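Sistthorpe Clothing Room - Walk-Through Checklist, With My Comments
24 September 2024

I do this walk-through before every big sorting session, and I write the comments for whoever picks up the clipboard after me. Tick, cross or leave blank, but if you leave it blank please scribble why. The last full one was in February and a few of those crosses are still crosses, as you'll see.

Doors and floor

1. Front door opens fully and latches. OK
It sticks when it rains. I lifted and pushed and it went, so I'm calling it OK, but a planed edge would make me very happy.

2. Back exit clear, inside and out. NOT OK, fixed same day
Bags of donations again! I moved them to the drop-off corner. People see a nice flat bit of floor and can't help themselves. I'd like tape on the floor there, the yellow kind, all the way out to the step.

3. Mat by the front door lies flat. OK
New mat, heavier than the old one, and the corners are staying down so far.

4. Walkways between the rails wide enough for a stroller. OK on two, tight on the third
The coat rail has crept out from the wall. It always creeps in the fall when the heavy stuff comes in. Push it back and lock the wheels.

Rails and shelves

5. Wheels lock on all rails. NOT OK
There are 3 rails and the oldest one, the Orkel, has a lock that clicks but doesn't hold. I leaned on it and off it went. Please keep it for scarves and light shirts until we get new casters, and don't let kids hang on it.

6. Shelves fixed to the wall, nothing heavy above shoulder height. OK
I did move a box of shoes down from the top. Boots live at the bottom, folks.

7. Step stool feet and hinge. OK
The rubber feet are a bit worn but they grip. Look at them again next time.

Sorting area

8. Knitwear checked by hand before folding. OK
Feel along the cuffs, collars and hems for pins, and turn the ribbing back while you're at it. Dark sweaters hide everything except lint, which they show off to the whole room. A lint pass at the end is nice but it isn't a safety item, so don't hold up the line for it.

9. Plastic handles checked for cracks. OK
Run a thumb down both sides and feel for a sharp edge, especially where the handle gets narrow. Anything split goes in the trash, not back in the drawer with the good ones (yes, I found one in the drawer). 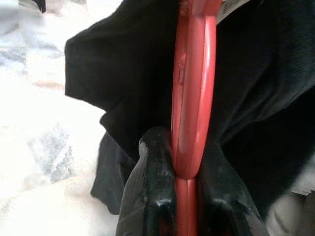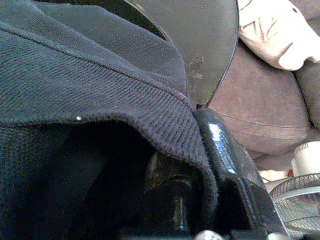 Items 8 and 9: red plastic handle, first photo; navy knit with ribbed edge, second photo.

10. Scissors and seam rippers put away with caps on. NOT OK
One seam ripper was loose in the button jar. I said a word I won't write down. It's in the tin now, and the tin has a lid that shuts.

11. Table height and lighting. OK
The tube over the far end flickers for a minute and then settles. I've asked for a replacement.

Electrical and steam

12. Cords on iron and steamer. OK on the iron, watch the steamer
The Kuvosent steamer cord has a kink near the plug. No bare wire and it doesn't get warm, but I don't love it. Unplug it by the plug, please, and hang the cord in a big loose loop.

13. No extension cord plugged into another extension cord. OK
First time in ages. I'm proud of us.

14. Iron parked on its stand, pointing away from the aisle. OK

15. Outlet covers in place. OK
The one behind the coat rail has a cracked corner. Still covered, so it passes, but put it on the list.

Fire and first aid

16. Extinguisher on its hook, needle in the green, tag readable. OK

17. Smoke alarm test button. OK
Loud enough that the dog next door joined in.

18. First aid box stocked. NOT OK
Out of the small bandages and low on wipes. I'll pick some up on the way to Villalobos when I drop off the overflow coats.

19. Weight limit on the storage loft respected. OK
We had 127 bags come through since the last check and for once they didn't all end up in the loft. The sign up there is fading, though, so I'll print a bigger one.

Still open

Casters for the Orkel rail, bandages and wipes, floor tape at the back exit. Those 3 first, please, and the light tube and outlet cover whenever someone has a ladder out anyway. The loft sign is mine.

If you do the next one, bring a flashlight for under the shelves - the phone light isn't enough - and wear shoes you don't mind getting dusty. The clipboard hangs inside the supply closet door and the spare pen is tied to it with yarn.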